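Hosier sets aside money for more hand-held grippers before any new robot arms

September 13, 2023

Hosier has put off buying new robot arms until next year and will spend this autumn's equipment money on hand-held grippers, spare parts and a second work table. The automation firm confirmed the change in a short notice to suppliers and partners this week.

The plan covers the small-parts work the firm does for Berisha, which wants bolts, pegs and washers sorted and fitted by machine at its assembly site. Before an arm is programmed, staff go through the handling by hand with grippers that carry their own cameras. The recordings are then used to train the control software.

Hosier had planned to order two arms from Fostov in September. The notice says the order was dropped because the recordings were running behind, and arms delivered now would have stood idle over the winter. A deposit had not been paid. Fostov has agreed to hold its quoted price until the spring.

The first purchase will be 18 hand-held grippers, to be delivered in two lots. They will be shared between the small-parts team and a packing job that has been waiting for a start date. Hosier said it had looked at hiring the grippers by the month but found that the hire charges would pass the purchase price well before the work was finished.

Small-parts handling at the round table, with bolts and washers set out on the top:

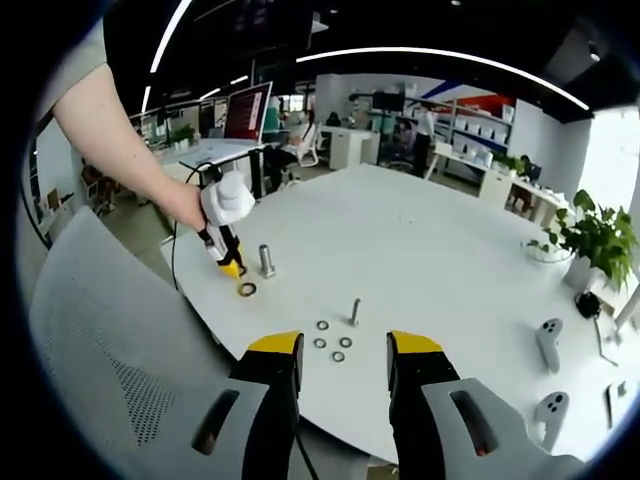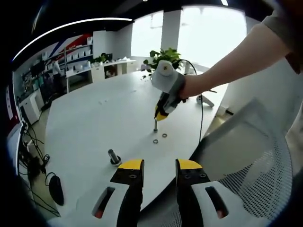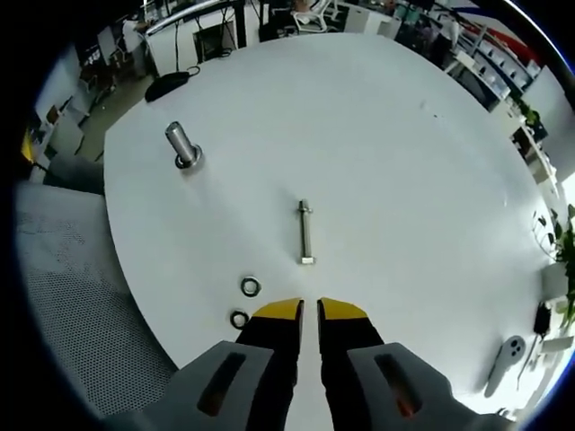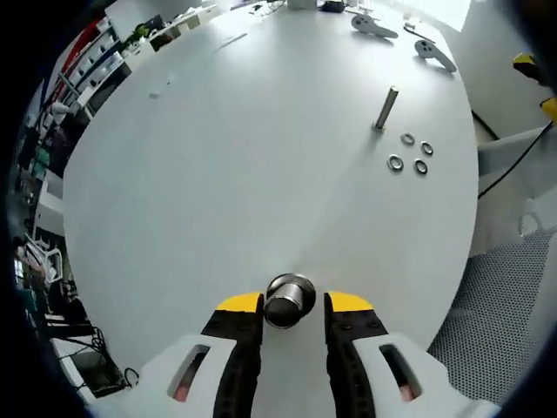
What is in the budget

Finger tips and jaw plates make up the largest line after the grippers themselves. The firm has ordered 400 spare tips, which it expects to last until the packing job is under way. Worn tips were the most common reason for a gripper being taken out of use over the summer, and on two occasions work stopped while replacements were on their way.

From now on the tips will be bought in bulk and kept in the stores, with a fresh order placed when stock drops to a set level. Until this month each team ordered its own. The notice says this led to several small orders going out in the same week, each with its own delivery charge.

Cables and chargers are listed separately. The firm wants longer cables for the new table, and covers to go over them where they cross the floor. The covers were left out of last year's budget and had to be paid for from the repairs fund.

The second table will be the same size as the first. Hosier asked for prices on a larger one but decided against it when the supplier could not say whether the top would go through the workshop doors in one piece. Chairs will be moved from another part of the office and no new ones will be bought.

Storage has also been given its own line for the first time. Recordings have so far been kept on drives bought as they were needed, and the firm now wants one system with a second copy held at another site. It has asked for quotes and will choose before the end of the month.

Bolts, washers and other loose parts come out of a separate allowance paid by Berisha. A box of 3,000 washers in mixed sizes has been ordered under that allowance, along with pegs and bolts from the same range that is used on the assembly line. Hosier had been using parts from a local trade counter, and Berisha asked for the change so that the recordings match what the arms will have to pick up.

Training and staff time

The budget allows up to 20 paid training places for people who have not used the grippers before. Lano, which runs short courses for workshop staff, will do the teaching on site. Each course takes one day, with a half day later on to check how people are getting on.

Lano has asked for courses to be booked in blocks, and for at least one spare gripper to be kept ready on each training day. Hosier has agreed to both. Staff who already do the work will not have to take the full course but can join the half day.

Working time at the tables will be shared out by rota once the second one is in place. The small-parts team will keep the existing table, and the packing team will use the new one. Either team can ask for the other table when it is free, through the same booking sheet that is used for meeting rooms.

When the arms will be bought

The arms are now down for the spring, subject to a review of the recordings. Hosier will look at whether the software can place washers on upright pegs and pick up a bolt lying on its side, and will then decide whether two arms are still the right number. If one is enough for the Berisha work, the money for the second will go towards guarding and floor fixings.

Fostov will visit the site before the review to measure up and check the power supply. Any electrical work will be priced after that visit and is not included in the present budget.

The first lot of grippers is due before the end of September. Suppliers quoting for the storage system should send their prices to Hosier's purchasing office, marked with the small-parts project name.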